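一台捡瓶子的机械臂是怎样调好的

给小学高年级读者

一台机器要做好一件事，先要有人把它安装好、校准好，之后还要定期保养。本文讲的机器是一台机械臂，名字叫“Zikach”。它的任务很简单：找到塑料饮料瓶，夹住，放到指定的位置。负责它的工程师有两位，一位叫贝尔哈努·埃吉古（Berhanu Ejigu），管机械部分；另一位叫帕尔文·巴塔查吉（Parveen Bhattacharjee），管相机和程序。

一、机械臂有哪些部分

机械臂由底座、关节、连杆和末端工具组成。底座固定在支架上。关节里有电机，负责转动。连杆把关节一节一节连起来，相当于人的上臂和前臂。末端工具装在最前面，Zikach用的是夹爪，有左右两根手指。

夹爪旁边装着一台小相机，叫“腕部相机”。手臂移到哪里，相机就跟到哪里，所以相机拍到的画面里常常有夹爪自己的手指。程序需要知道手指在画面中的位置，才能判断瓶子离手指还有多远。

此外还有电缆。电缆有两种用途，一种送电，一种传数据。手臂转动时，电缆也会跟着弯曲，因此安装时必须留出余量。留得太短，电缆会被拉紧；留得太长，电缆容易挂到别的东西。

二、安装与找零点

安装从底座开始。埃吉古先用水平仪检查支架，再按对角的顺序拧紧螺栓：先拧一颗，然后拧斜对面的那颗，每颗都不一次拧到底。这样受力比较均匀，底座不会翘起来。

底座装好以后要“找零点”。每个关节的外壳上都有一条刻线，刻线对齐时，关节的角度就记为零度。以后程序让关节转30度，就是从这条刻线算起。如果零点偏了，后面所有的动作都会跟着偏。

关节的偏差会被手臂放大。离关节越远的地方，偏得越多。你可以拿一把长尺子做实验：用手按住一端，让它稍微转动一点，再看另一端移动了多少。

三、校准相机

相机看到的是像素，机械臂使用的是毫米。把两者对应起来的工作叫“校准”。

巴塔查吉用的是一块印有黑白方格的平板，叫“标定板”。每个方格的边长都是已知的。她把标定板放在桌上固定不动，让机械臂带着相机从不同的角度拍照，一共拍33张。程序在每张照片里找出方格的角点，再计算相机装在手腕的什么位置、朝哪个方向。

校准完成后，相机不能再碰。哪怕只是擦镜头时推歪了一点，也要重新拍一遍。

四、到现场试机

工作台上的校准只是第一步。现场的光线、背景和物品摆放都不一样，需要再试一次。

试机时，手臂先移到垃圾桶上方，停稳，拍一张照片。停稳很重要，手臂晃动时拍的照片会模糊。程序收到照片后，要把瓶子从背景里分出来。

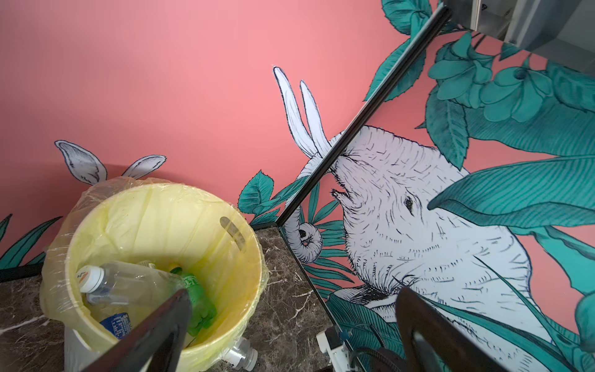
腕部相机的画面：黄色垃圾桶里有几个饮料瓶，两侧的深色部件是夹爪的手指，右边是一面镜子。

这样的地方对程序来说有三个难点。

第一个难点是透明。透明瓶子会透出后面的颜色，边缘不容易找。程序可以先找瓶盖，白色瓶盖的轮廓比瓶身清楚。找到瓶盖以后，再顺着它推算瓶身的方向。

第二个难点是遮挡。绿色瓶子有一部分压在透明瓶子下面，夹爪应该先取上面的瓶子。程序会给每个瓶子排顺序，露出部分多的排在前面。每取走一个瓶子，就要重新拍照，重新排序，因为剩下的瓶子可能会滚动。

第三个难点是镜子。镜子里映出了墙上画的大象，也映出了机械臂的一部分。人一看就明白那是倒影，程序却可能把倒影当成真实的物体。巴塔查吉的做法是在程序里划出一块“禁止区”，把镜面所在的范围标出来。落在禁止区里的目标一律不抓，夹爪也不许伸进去。

墙上的壁画也需要处理。画里的叶子是蓝绿色的，如果程序只按颜色找瓶子，就可能找错地方。所以识别时要同时看颜色、形状和位置。画在墙上的叶子是平的，测出的距离和墙面一样远；瓶子是立体的，测出的距离不一样。

五、调整夹持力

夹持力就是手指夹东西的力量，用“牛顿”做单位。力太小，瓶子会滑落；力太大，空瓶会被压扁，夹住的位置也会改变。

埃吉古从小的力开始试，每次增加一点。他用空瓶调到12牛顿时，瓶子能夹稳，瓶身也没有明显变形。装着水的瓶子更重，需要另外设一组数值。每种瓶子的结果都写进记录表，换新手指后还要再测。

除了力，还要调手指张开的宽度。张得太窄，套不住瓶子；张得太宽，手指会碰到桶壁。垃圾袋的边也要避开，松软的塑料袋如果被夹住，会跟着瓶子一起被提起来。

六、日常保养

Zikach的控制器会记录夹爪开合的次数。每满200次，要做一次小检查：

看手指内侧有没有磨损或粘上脏东西。
用干的无绒布擦镜头，不用纸巾。
查看螺丝旁边的标记线。线错开了，说明螺丝松了。
顺着电缆摸一遍，找有没有压痕和裂口。
把手臂移回零点，核对刻线。

检查前要先关掉电源，再等指示灯熄灭。这些工作只能由受过训练的大人来做。机械臂通电时，即使它没有动，也不要把手伸进它的活动范围。

七、一次维修记录

三月里，Zikach出过一次故障。开合计数到1,449次时，夹爪开始夹偏，手指总是落在瓶子的左边。

两位工程师按照从简单到复杂的顺序检查。镜头干净，手指没有磨损，关节刻线也对得上。接着他们检查相机支架，发现一颗螺丝旁边的标记线错开了。螺丝松动以后，相机朝一边歪了一点，程序算出的位置也就偏了。

维修分四步：断电；拧紧螺丝并重新画标记线；用标定板再拍33张照片；放一个空瓶试抓。试抓时，手指落回了瓶子中间。埃吉古在记录表上写下了故障原因，并给相机支架的螺丝加了防松垫圈。

词语表

末端工具：装在机械臂最前面、直接接触物品的部分。
零点：关节计算角度的起始位置。
标定板：校准相机用的方格板。
禁止区：程序规定机械臂不能进入的范围。
夹持力：手指夹住物品时用的力。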